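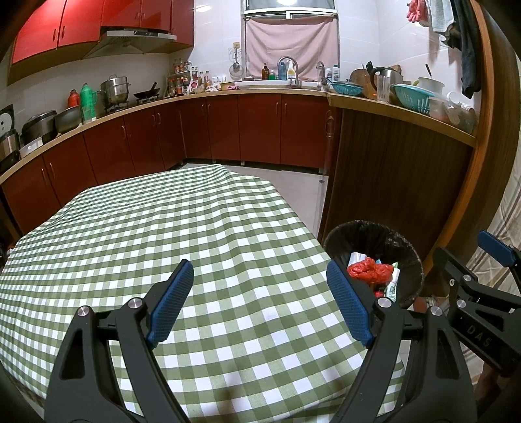

How Does Water Get Upstairs?

Turn on a tap in an upstairs bathroom and water comes whooshing out. But hang on a minute. Water runs downhill! Rivers do it, rain does it, the juice you spilled at breakfast did it. So how does the water climb all the way up to the top floor?

The answer is a push, and that push has a name: pressure.

What is pressure?

Fill a plastic bottle with water, put your thumb over the top and squeeze the sides. Can you feel the water shoving at your thumb? The harder you squeeze, the harder it shoves. Water hates being squashed (it hardly squashes at all, even if you're very strong), so it pushes back on everything it touches, in every direction at once. If there's a gap anywhere, out it shoots!

The water in the pipes in your walls is doing that right now. It is pushing on the pipe, on the bends, on the back of every tap. When you open a tap you make a gap, and the water takes its chance.

Where does the push come from?

Often it comes from height. Water is heavy. One litre of it weighs one kilogram, so a big bucket is hard work to carry, and a tank full of it weighs more than a car. Now put that tank on top of a hill or a tall tower and join a pipe to the bottom. All the water higher up is leaning on the water lower down, and the water at the bottom of the pipe gets a mighty squeeze.

The town of Sutorport has a water tower on Kashindye Hill. Its tank is 14 metres higher than the roofs in the streets below, so the water can climb to every bathroom in those houses without a single pump helping it along. It goes down the hill, under the road and up inside the walls, and it would happily keep climbing until it was nearly level with the water in the tank. Water always tries to find its own level. People who build fountains have known this for thousands of years.

What about really tall buildings?

If your flat is higher than the tower, the water can't reach you by itself. It needs a pump! Most pumps in tall buildings have a wheel inside with curved blades, called an impeller. A motor spins it very fast. Water comes in at the middle, gets flung to the outside, and has only one way to go, which is up the pipe.

Esther Mwakyusa looks after the pumps in the Skeltora building, the tallest one in Sutorport. It has 2 big pumps in the basement, and they take turns.

"One works while the other rests," Esther told us. "If the first one breaks down in the night, the second one starts on its own, and everybody still gets a shower in the morning. I like it when people don't know I've got a job!"

We asked her how much water goes up the building. On a hot day in June, she says, it can be about 625 bathfuls. Imagine carrying that up the stairs!

The knocking noise

Have you ever turned off a tap quickly and heard a BANG in the wall? It isn't a ghost. It's called water hammer.

Moving water is like a line of children running down a corridor. If somebody slams the door at the end, the first child stops, the second bumps into the first, the third bumps into the second, and so on all the way back. The bump travels along the pipe at tremendous speed, much faster than the water itself was going, and the pipe gives a jump and knocks against the wall.

Washing machines are good at making this noise because their valves snap shut in an instant. Plumbers can fit a small chamber with air in it near the machine. Air is springy, so it squashes up and takes the bump, a bit like landing on a cushion. They also clip the pipes down firmly so they can't rattle about.

Try it yourself: the bottle with holes

You will need an empty plastic bottle, a drawing pin, sticky tape, and a sink or a garden. Ask a grown-up to help with the pin.

Make one hole near the top of the bottle, one in the middle and one near the bottom. Put a long strip of tape over all the holes. Fill the bottle right up with water and leave the lid off. Stand it on the edge of the sink so the holes point in, then pull off the tape in one go.

Watch the jets! The top one just dribbles and the bottom one squirts out hardest, because it has the most water leaning on it. Now watch what happens to the bottom jet as the bottle empties. Can you explain why it changes?

Mercy Gachanja's class tried this with a very long clear tube they named Godis. They hung it from a first-floor window and took out the stopper at the bottom. Their teacher needed a towel.

Words to know

Pressure: how hard something pushes on each bit of whatever it's touching.
Impeller: the spinning wheel inside a pump.
Valve: a part that opens and shuts to let water through or stop it.
Water hammer: the bang when moving water is stopped suddenly.

Filed under: How Things Work, Water and Pipes

You might also like
Why do drains have a bend in them?
How a toilet flushes
What makes a radiator gurgle?
Inside a bicycle pump
Where does bathwater go?

Contact us | © 2023 | Back to top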